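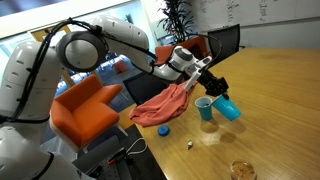

*Fig. 1. A blue plastic cup, tilted on its side over a conference table.*

## Measuring what a container holds (week 8 notes)

OK, so last time I promised we'd finally get to volume, and I want to start with the thing that trips up almost everyone on the first problem set: capacity and volume are cousins, and people mix them up constantly. Capacity is how much a container can hold. Volume is how much space something takes up, and for a cup that can mean the liquid inside or the plastic itself (I'll always say which one I mean, and please do the same on your homework!).

Most drinking cups are a slice of a cone with the tip missing. We call that a frustum. If the top radius is R, the bottom radius is r and the inside height is h, then

**V = (πh / 3)(R² + Rr + r²)**

Don't just average the two radii and pretend it's a cylinder. You'll get something close, and you'll always come out a little low. Try it with a really flared shape and watch the gap grow – I had fun with this one on the bus.

### The Bosville tank

Remember the rain tank from the Bosville reading? The label says 2,000 liters. When the class filled it through a flow meter, the meter stopped at 1,378, and I got a whole stack of emails asking who messed up. No one did! The overflow pipe sits well below the rim, so the tank can't be filled to the top while it's hooked up. The label gives you brim capacity. The meter gave you working capacity. Write both down, with units.

### Tilting

Now tip a full cup. Water runs out until the surface just touches the low point of the rim, and the surface stays level the whole time. For a straight-sided cylinder, if the surface runs from the rim to the opposite edge of the base, exactly half the water is left. Draw it and cut the cylinder along the water line, and you'll see 2 matching pieces. For a frustum the halves don't match, so we need the slicing method from chapter 8.

### For next class

- Read the Wieser handout on slicing, skip the appendix
- Measure a cup at home (inside, please, walls count)
- Work out its capacity with the formula, then fill it and check with a kitchen measure
- Bring both numbers, even if they disagree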